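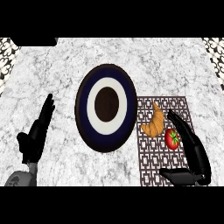

Back from the second round of the regional kart series at Ornby. Long weekend, decent points. Going to put it all in one thread so I don't have to answer the same messages ten times.

We ran two drivers in the 100 cc senior class. Olga Prata in kart 76, Bethel Kahsay in kart 17. Both on the Skasetti chassis we used at the April test.

Practice was slow. The track had been resurfaced at the hairpin and the rear was sliding on exit all morning. We went narrower on the rear track and up one tooth on the sprocket. That gave us most of it back by the last session.

Qualifying: Olga third, Bethel eleventh. Bethel caught traffic on her only clean set of laps. She had the pace for the top six, going by her sectors, but it doesn't count if you don't put it together.

Heat one. Olga got to second at the start and stayed there. Bethel made up four places and finished seventh.

Heat two was messier. Three karts went off together in the first corner and Bethel had to take to the grass to miss them. She rejoined last and got back to twelfth. Olga won it after the leader ran wide at the hairpin with two laps left.

That put Olga on the front row for the final and Bethel on row five.

Final. Olga led the first half, then the Wedero team's lead driver got by on the brakes into turn four. Clean pass. She stayed with him to the flag but never got close enough to try anything. Second place.

Bethel drove the better race of the two, in my opinion. Ninth on the grid, fifth at the finish, no contact, and the bumper was still where it should be at inspection.

Some people asked about the five-second penalty that was posted and then taken down. It was for a dropped front fairing on kart 17. The stewards looked at the mount again and withdrew it. Nothing more to it than that.

Points after two rounds: Olga is second in the standings with 115. Bethel moves up to eighth.

Engines go to the builder this week for a check. Olga's was down a little on the long straight in the final – could be the carb, could be the gearing. We'll know more when it's apart.

Next round is at Miranda. Tighter track, a lot more braking, and we haven't raced there with this chassis. We plan to go up a day early if the trailer is ready.

Thanks to everyone who came by the tent.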